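Erst rechnen, dann greifen

Schon wieder Oktober, schon wieder Budgetrunde, und schon wieder liegt ein Antrag auf dem Tisch, in dem genau eine Zahl fett gedruckt ist: der Preis für den Arm. Alles andere steht unter »Sonstiges«. Ich hab das jetzt bei zwei Häusern hintereinander erlebt und es ärgert mich.

Der Arm ist nämlich der einfache Posten. Angebot einholen, unterschreiben, warten. Teuer wird das Drumherum – Greifer, Ersatzfinger, Tisch, Verkabelung, Schutzkonzept, Schulung. Und die Zeit der Leute, die das Ding betreuen. Vor allem die. Steht in keinem Antrag, weil Gehälter ja »sowieso da« sind. Sind sie nicht. Wer am Roboter sitzt, sitzt nicht woanders.

Baltasar Riquelme hat bei Skasdale den Einkauf gemacht und mir mal seine Faustregel verraten: 30 Prozent vom Gesamtbudget bleiben liegen, bis die erste Aufgabe läuft. Nicht verplanen, nicht verleihen, Finger weg. Fand ich damals übertrieben. Heute würde ich es in jeden Antrag reinschreiben.

Und noch etwas gehört vor die Bestellung, nicht dahinter: die Simulation. Kommt in den meisten Plänen gar nicht vor oder als Fußnote, nach dem Motto, das macht dann ein Praktikant. Dabei klärt sich genau dort, ob man überhaupt das Richtige kauft. Reichweite zum Beispiel. Oder wohin mit dem Sockel, wenn die Arbeitsfläche ein Spülkasten im Badezimmer ist und keine schöne freie Werkbank. Wieviel Platz der Greifer zwischen lauter kleinem Kram noch hat. Solche Fragen kosten am Bildschirm einen Nachmittag. Im echten Bad kosten sie einen Umbau.

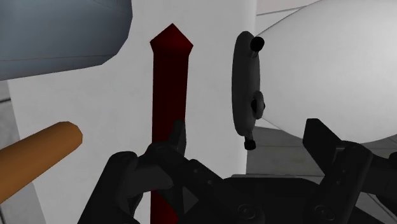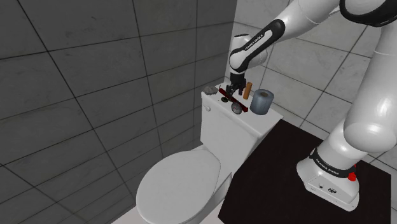

Szene »Bad« in der Simulation: oben der Greifer von nahem, unten der Arm am Spülkasten.

Kanako Hirano plant bei Kawaguchi die Anschaffungen und hält dagegen: Simulation ist auch nicht umsonst. Stimmt. Rechner, Lizenzen je nach Software, und jemand muss die Szenen bauen, Kacheln und Kleinteile inklusive. Außerdem verzeiht die Physik im Rechner manches, was echte Finger nicht verzeihen. Alles richtig. Nur steht dann eben eine zweite Zeile im Budget und keine Überraschung im Frühjahr. Eine Zeile kann man streichen, kürzen, verteidigen. Eine Überraschung muss man bezahlen.

Mein Vorschlag also, grob und zum Draufrumhacken: 10 Prozent der Summe für die Vorarbeit am Rechner, bevor irgendwer eine Bestellung auslöst. Zwei Aufgaben aussuchen, die später wirklich dran sind. Keine Würfel stapeln bitte, das kann inzwischen jeder. Lieber etwas Sperriges, Enges, wo Rundes neben Langem liegt und der Tisch zu klein ist. Wenn der Arm da schon im Rechner nicht vernünftig hinkommt, braucht man über Liefertermine garnicht reden.

Und dann bitte den Mut haben, den Antrag auch mal zurückzuziehen. Passiert viel zu selten. Geld bewilligt, also wird gekauft, sonst ist es nächstes Jahr weg – kenne ich, hab ich selber so gemacht. Der Arm von damals steht noch bei uns. Unter einer Plane.

Wer gerade am Antrag sitzt: schickt mir eure Kostenaufstellung, gern auch geschwärzt. Mich interessiert vor allem, was bei euch unter »Sonstiges« steht.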